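Tronine Open Day, Zillinport - my review of the kitchen robot

I went to the Tronine open day on 17th June and I've been boring everyone I know with it ever since, so I may as well write it up properly and bore you too. I review kitchen stuff, mostly. Peelers, dish racks, that folding colander I was so rude to last year. I have never reviewed anything with elbows before!

First, the practical bits. Tronine is upstairs in the old Ekwueme building in Zillinport, and the sign is on the side street, so I walked right past it and ended up in the loading bay of a carpet place. Parking is in the lot behind (free, but it fills up early). You sign in, get a sticker with your name on it, and then you're let loose in groups of 13. Mine had a lot of engineering students in it and one very patient grandmother who asked better questions than any of them.

There were three stops on the tour. The first was a talk with slides, which ran long. I liked the presenter, but we got a full 15 minutes on joint torque and I saw at least one person checking the bus times. The second was a room of arms sorting parts into trays. Fast, neat, a bit hypnotic, and I'd probably have stayed longer if I knew anything about parts.

The third stop was the one I'd come for. Tronine calls the system Meveo, and it's meant to help out in an ordinary kitchen with ordinary things in it. I'd pictured some kind of pretend kitchen behind glass, with everything bolted down. What we got was a marble counter with a double sink, a wire dish rack, office chairs in the same room, and people getting on with their day. I loved that. It felt like visiting somebody's workplace, and you could stand close enough to hear the motors (quieter than my fridge, for the record).

So what's it like? Slow. Let's get that out of the way. If you've watched the clips online you should know that most of those are sped up, and in person it moves like somebody carrying a very full cup of coffee. The hand comes in over the sink, stops, has a think, adjusts, stops again. I timed one full job, counter to rack, on my phone and it took 124 seconds. My nephew can do it in four, though with him you do lose the occasional glass.

But the hand! I could have watched the hand all afternoon. It's black, shaped like ours, with proper jointed fingers, and they really do curl around a thing the way yours would. I'd expected a claw. When it picked something up it shifted its thumb a tiny bit before lifting, the way you do with a slippery jar, and our whole group made the same little noise.

It did drop something. A plastic tumbler, on the third try, straight into the sink with a clatter. The woman running the session, Asabe Onuoha, just fished it out, put it back and started again, and told us they'd done 283 runs of that same task so far and that the tumbler was still the one it liked least. I appreciated that a lot. I've sat through gadget demos where the blender mysteriously "needs a moment" and a curtain gets drawn.

What I'd want fixed, speaking as a person with a kitchen: it's big. The arm alone would take up the space where I stand. There are cables on the floor and I am a tripper. And someone has to stay close by while it works, which rather defeats the purpose if what you're after is a sit-down. I asked if it could wash as well as stack. Not yet. I asked about knives and got a very firm no, and fair enough.

I also asked the price, because somebody had to. There isn't one. It's not for sale, and they wouldn't guess at a year either, however nicely I put it.

The open day itself I'd give four out of five. Lovely staff, good access, decent cookies, and you get to ask anything you like. It loses a point for the slides and for the sign. If you're taking kids, go straight to the kitchen stop and do the rest backward - they'll get fidgety in the talk and you'll miss the good part coaxing them out of it. Wear flat shoes, too. There's a lot of standing.

Meveo I'd give three out of five as a kitchen helper and five out of five as a thing to stand and stare at. I'm aware that isn't a very useful score. The next open day is in September and I've already put my name down, mainly to find out how it's getting on with that tumbler. 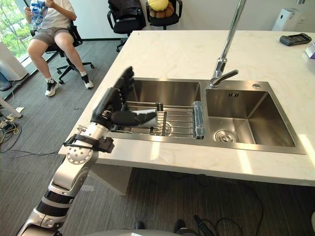 Asabe Onuoha wrote in to say that the sign is being moved to the front door before September, that the talk has been cut in half, and that anyone bringing a tumbler from home is welcome to let Meveo have a go at it. Sign-in will still be upstairs, and the lot behind the building opens an hour before the first tour.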